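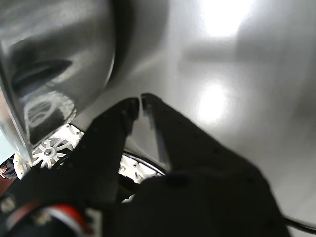
5 min read

May 2024

I've been working on how a wrist camera copes with shiny objects, and I finally have a result I'm willing to write down. It's a small result. It did change how I collect demonstrations, so maybe it saves somebody else a few weeks.

The setup is one arm with a parallel gripper and a camera on the wrist, looking out past the two black fingers. The policy gets the wrist image and the joint positions and nothing else. I had been training it on matte objects over a gray mat, and it did well enough that I stopped looking at the images. Then I moved to a glossy white surface and metallic parts, and it fell apart.

Look at what the camera has to deal with. The big silver-gray shape is full of streaks and dark bands, and none of them are part of the object. They are reflections. The white surface has two bright patches on it from the light overhead. When the arm moves, reflections like these slide around, and they don't slide the way a real edge would. A network that learned "bright blob next to dark edge means object boundary" is going to chase the wrong thing.

My first guess was exposure. I locked it, retrained, and got no improvement I could separate from noise. My second guess was that the policy needed more data, so I recorded another 30 demonstrations under the same light. Success went up on the positions I had recorded and stayed flat everywhere else. That should have told me what was going on sooner than it did. All of the demonstrations had the glare in the same places, and the policy was using the glare as a landmark.

The test for this was easy once I thought of it. I left the objects where they were and moved the lamp. With the lamp in its old spot, the policy reached the grasp pose as usual. With the lamp shifted, it went off to the side, and the error mostly followed the highlight. I ran it both ways on 2 objects and saw the same thing on both.

What I do now is split every collection session into 5 blocks and change the light between blocks. Sometimes I move the lamp, sometimes I turn it off and use the ceiling light only. The total stays at 60 demonstrations, the same number I had by the end of the first round, so this isn't a matter of more data. I also tried faking it in software by pasting soft white blobs onto the training images. That helped a little on the flat surface and did nothing for curved metal. I think the reason is that a pasted blob stays put while the camera moves and a real highlight doesn't, but I haven't tested that properly.

With the mixed-light data, the policy holds up when I move the lamp. It still has trouble when the object fills a large part of the view and there's very little of its outline left to see. In those cases it tends to stop short and hover. I looked at the attention maps for a few of the hovering runs and couldn't make much sense of them.

A few notes on the boring parts. The code lives in a project I call Parkeo, which is mostly a recorder and a replay tool. I started it in November and it shows. Replay now writes the lamp position into the session log, because I lost a full evening to a session where I couldn't remember which block was which. The training script is unchanged apart from the sampler, which draws evenly across blocks. Without that, a long block outweighs the rest and the old problem creeps back in.

I haven't tried a polarizing filter. It should cut some of the glare off the white surface, less so off the metal, and it costs light, which my camera doesn't have much of to spare. I also haven't tried a second camera off the wrist. It would probably fix the hovering, but I want to know how far the single view goes first.

Next up is clear plastic, which I expect to be worse.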